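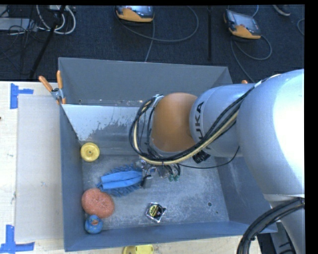 Which order do I watch Nadorus in, and is the second season complete?

Asked in Animation and Cartoons

I started Nadorus on tape last month after a coworker lent me the first box. I'm through the first season and about to start the second, and I'm confused by two things.

First, the episode with the flooded lighthouse comes fourth on my tapes, but in it the girl already has the brass whistle, and she doesn't get the whistle until the sixth one. Did they put the episodes in the wrong order, or did I miss something? I went back and watched the first three again and there is no whistle in any of them.

Second, the back of the season two box says 24 episodes but the list inside only has 21 titles. Are there 3 missing, or is the box wrong? I don't want to pay for season two if it isn't all there. The store won't take back opened tapes.

Also, is Costano the same show under another name or is it a sequel? The guy at the store said both things in the same conversation. Please don't give away the ending. I know the ferry captain is alive, that much got spoiled for me already.

3 answers

Answer 1, marked as helpful, posted 2/22/00

Your tapes are in broadcast order. The channel ran the lighthouse episode early because it was finished early, and the tape company copied the schedule. The production order makes more sense. For season one, watch it like this:

Episodes 1, 2 and 3 as they are on the tape.
Then 5 and 6 (the market, and the one where she gets the whistle).
Then 4, the lighthouse.
Then 7 to the end with no changes.

That is the only big swap in season one. There is a small one near the end where the two brothers are arguing about the boat and then in the next episode they haven't argued yet, but it doesn't affect the plot and I leave it alone.

For season two, the box is right and the list inside is wrong. The last story was made as one long special and then cut into four parts for TV. The printed list gives it one title, so you lose three from the count. All four parts are on the final tape. Check that the final tape is the long one. There was an early batch where it stopped after part two, and those had a green label on the spine instead of a gray one. If the box is shrink-wrapped you can usually still see the spines through the side.

Costano is a separate series. It has the same writers and is set on the same coast, but it takes place before Nadorus, when the harbor is still being built. You can watch it on its own. I would finish Nadorus first because one of the Costano episodes tells you who sent the letters, and Nadorus spends most of its second season on that question.

Comment from the person who asked: Thank you, this is what I needed. I watched 5 and 6 and then the lighthouse and it works much better. She even mentions the market in the first scene and I had no idea what she was talking about before. I'll look at the label color before I buy.

Answer 2

I watched it in tape order as a kid and never noticed. It's a cartoon, the order is not that important. The first season is better than the second anyway. The voices changed in season two and the new fox sounds like somebody's uncle.

If you like it try Flestness, same kind of drawing but scarier. My sister had to leave the room for the well episode.

Answer 3

The first answer is good on season one. I want to add something about the season two special, as there are two versions of it.

The four-part TV version has a recap at the start of each part and the ending song at the end of each part, so it runs longer but has less story in it. The single version was sold on its own tape by Hermans and has a scene in the middle that was taken out for TV, where the fox and the captain sit in the customs house and talk. No plot happens in it. I think it's the best scene in the series, but you won't be lost without it. The Hermans tape has no season number on the front and stores tend to file it under movies, so look there too.

I disagree about Costano. I watched it first and it did not ruin anything for me. You do find out about the letters, but it's one line and easy to miss if you don't know the names yet. If you can find Costano cheap before you can find season two, go ahead and start it. Skip the seventh episode and come back to it later.

On the voices: only the fox and the aunt were recast. Everyone else is the same.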